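How to descale a drip coffee maker

Empty the carafe and take out the old filter. Mix 300 ml of white vinegar with the same amount of cold water and pour it into the tank.

Start a brew and switch the machine off halfway through. Leave it for 60 minutes.
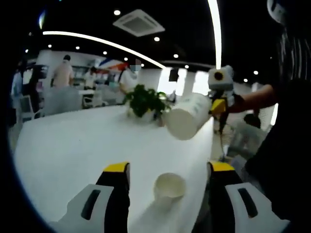 Switch it back on and let the rest run through. Pour the vinegar away, then run 2 full tanks of plain water. If you still smell vinegar, run another.

With hard water, do this every 8 weeks or so. Wash the basket and carafe in dish soap while the tank drains.
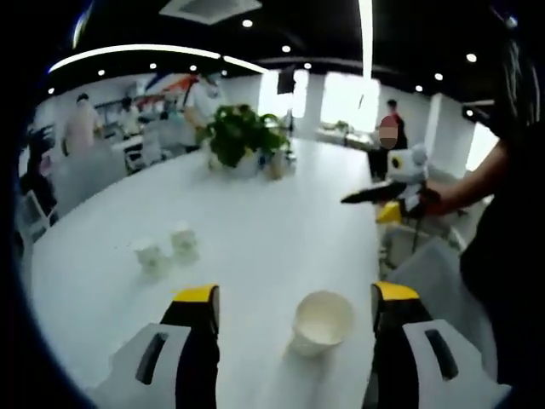

Cups on a white table.

Leave the lid open overnight so the tank can dry.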